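Got in before eight and the arm was already dead, red light on the base, tool hanging over the play kitchen. Mei-kuen had left it running the pick list overnight, which we said we would stop doing and have not. The log gave the time as 2:14 and the fault as overcurrent on the gripper motor. Nothing on the floor, nothing broken that I could find. Power cycled it, and it homed fine.

Waldemar wanted to blame the new fingers from Kurek. I said maybe, but we had 700 picks on them by Friday without a fault. We agreed to go back through the list from the top, slow speed, one of us on the stop button the whole time. I took the button first.

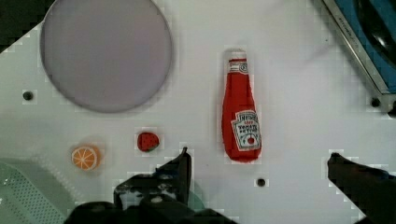
Wisstead, Saturday

Came in for the morning to finish. The ketchup bottle is the item it tripped on. It is soft, and it was lying flat with the cap pointing away from the gripper, so the fingers should come down either side of the body and close until the force reading hits the limit. On a hard object that takes no time. With this one the reading climbs late, and the controller keeps driving the motor while it waits.

Ran it at slow speed with the strawberry and the orange slice left where they were. First 100 cycles clean. On cycle 118 the current went up and stayed up, and I hit the stop. The fingers held their grip with the power off, so I had to back them out by hand with the hex key. Took a while. Pinched my thumb doing it, not badly, but I wrote it in the book because Bastien will ask.

What bothers me more is the stop itself. I pressed it and the arm halted at once, but the gripper went on squeezing for 2 seconds by the log. The gripper is on its own supply and must not be wired through the stop circuit the way the drawing says. If that had been a hand in there I would be writing a different page.

Called Waldemar at home. He thinks it was missed when the cabinet was moved from Killmont. He is bringing the drawings Monday. Locked the supply off, hung a tag on it, and sent a note to everyone: no overnight runs, no runs at all until the gripper drops out with the stop and we have tested it.

Still have to lower the current limit and put a timeout on the close. Left the bottle on the table. Home by one, thumb sore.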